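Paper cups sticking together in the stack: how to store them?

Posted in Catering & Small Venues, 23 December 2018

We run a hot drinks table for a walking club and get through some 200 paper cups at each meet. They are single-wall cups bought in sleeves. Once out of the sleeve and stacked, they jam, and people pull off two or three at a time. Tall stacks also lean and fall. Is there a correct stack height, and should they be stored rim up or rim down?

Erbridge

Rim down. Dust stays out and fingers go on the base of the cup, away from the drinking edge. Jamming is mostly caused by pressing the stack down when refilling. Lower the new cups on and leave them alone. Keep the unopened sleeves somewhere dry, as damp card swells and grips.

Candivel

Just buy a wall dispenser. We had a Hrubý one and it was fine until the spring went.

Testel

A dispenser needs a wall, and for a table I would use holders. Stack height matters less than what the bottom cup is sitting in. A free-standing column pivots on one rim, and any sideways pull on the top cup is enough to tip it.
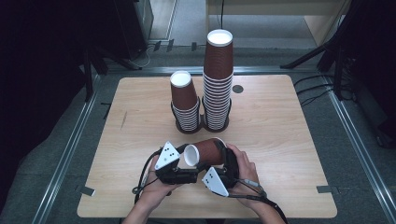 Holders need only be a ring slightly wider than the rim of the cup. Measure the rim before ordering, as cups sold as the same capacity vary between makers. Round black ones like these take the lowest rims of an upside-down stack, and the taller column stands in the same sort of holder as the one half its height. Draw from the short stack first and keep the tall one as reserve. To separate two jammed cups, twist the upper one a quarter turn before lifting. If they still jam, try another make of cup.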